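**Fedton teardown kit, trial notes** — thread, 2 October 2020

1/ We have the Fedton kit on trial for desktop PC disassembly. It covers the gripper, a wrist camera and the Pundis planning software. Arm not included.

2/ Test unit is a Dell tower. The wrist camera is the part I wanted to check first. Close to the board, you need the fingers and the socket in one view.

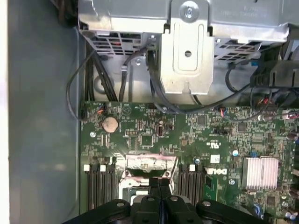 Wrist camera view: fingers at the processor socket, drive cage behind.

3/ Fingertips stay in view at working depth, so you can correct an approach by eye. Bare sheet metal is harder. Reflections on the drive cage cost us some 20 minutes of exposure tuning.

4/ Cables are the real limit. Pundis treats a loose loop as free space unless you mark a keep-out zone by hand. Afiq Mandagi drew 5 for this case.

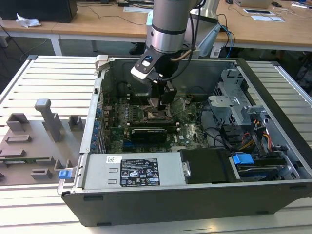
5/ Reach is fine with the tower on its side and the panel off. Access from straight above is easy — tilted approaches need more care near the case walls.

6/ Support: 4 tickets since May, all answered. The manual still lists the old Lonitari mount and should be updated.

7/ Verdict so far: good gripper, usable camera, planner needs cable handling. Next up are the memory latches, with speed capped at 80 mm/s.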